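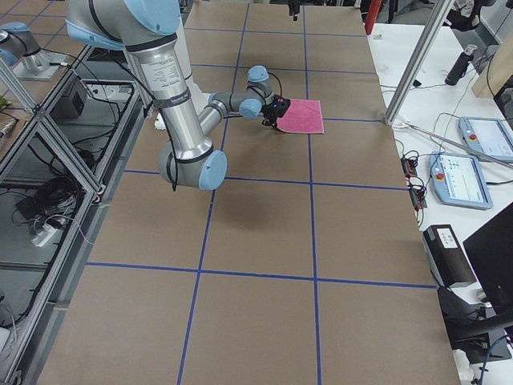 Large table, brown paper, blue tape.

How do I stop a seed swap turning into a jumble sale?

Lempi Kuusisto
I have been put in charge of the Favthorpe seed swap, having made the mistake of asking who was in charge of it. Last time we had 28 people and one long table. By the end of the first half hour the beans were in with the sweet peas, someone had gone home with a packet marked only "the good ones", and two grown adults had stopped speaking over a squash.

We get all sorts: proper foil packets, old envelopes, jam jars, a sock once. I'd like people to be able to find things without a lecture from me first. Do I sort by type, by sowing month or by who brought it? And what do I do with the unlabelled stuff? I can't very well tell people their seeds aren't welcome, as most of them are related to me.

Llorente
Sort by type. Sowing month sounds clever until you meet lettuce, which wants to be in every pile. Ours runs with eight sections:

beans and peas
squashes and cucumbers
tomatoes and peppers
roots
leaves
herbs
flowers
everything else

Mark the sections on the table itself. Standing cards get knocked over by sleeves, and then put back up in the wrong place by helpful people, who are worse.

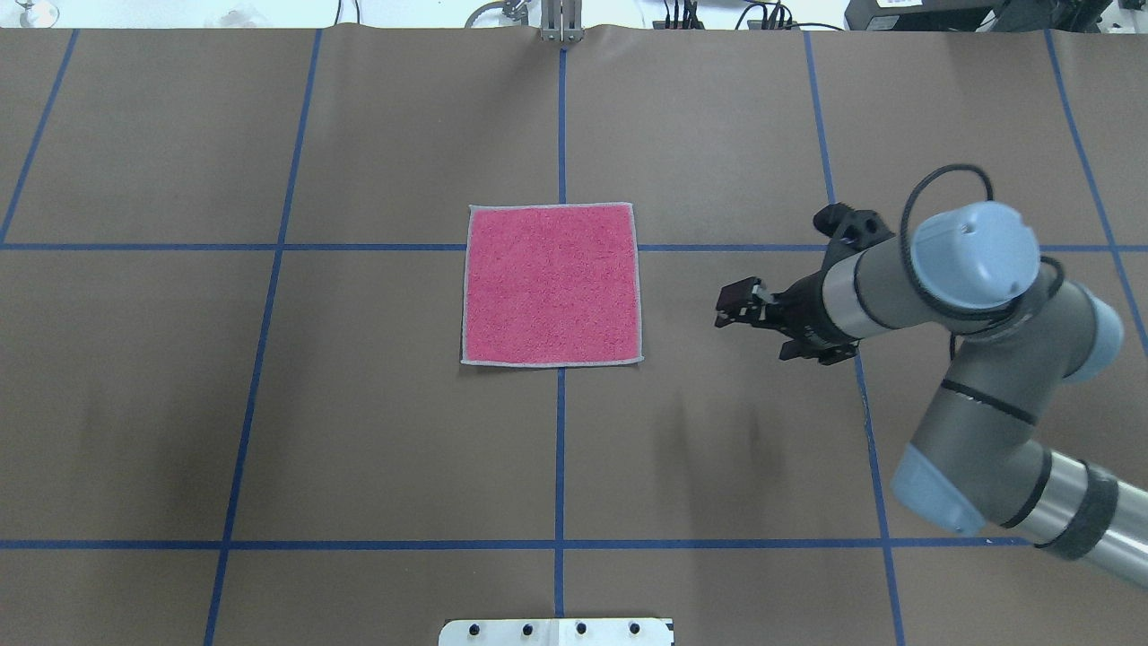

Blue tape on a brown covering, both directions.

Tape over paper is cheap and you can write straight on the paper with a fat marker. Give beans and peas twice the room you think they deserve. Everybody saves beans. I have seen 294 packets come through the door on a wet morning in November and I would swear most of them were runner beans.

Unlabelled seed goes in a bowl by the door called Lucky Dip. It empties faster than anything else in the room, which tells you something about gardeners. Old seed can go in there too, but do be firm about parsnips. A parsnip seed over a year old is mostly a souvenir.

Romus
we just put it all in a heap and it was fine

Solteck
Agree with Llorente about types, less so about the bowl. I had something out of one of those bowls that I was assured was chard – it was dock. I am still digging it up.

What I would add is a spare table away from the sorting one, with blank envelopes and pencils. 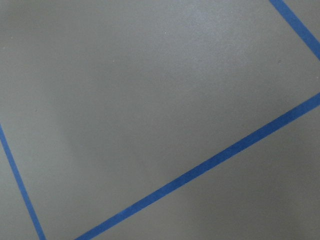

People arrive with a whole jar of something and need somewhere to split it up, and if you don't provide a spot they will do it on top of your tomatoes. Ask for name, variety and year on each envelope. You will get two out of three. Put out 30 pencils and expect to take home a handful.

As for the squash people, put them at opposite ends and let them both think they won.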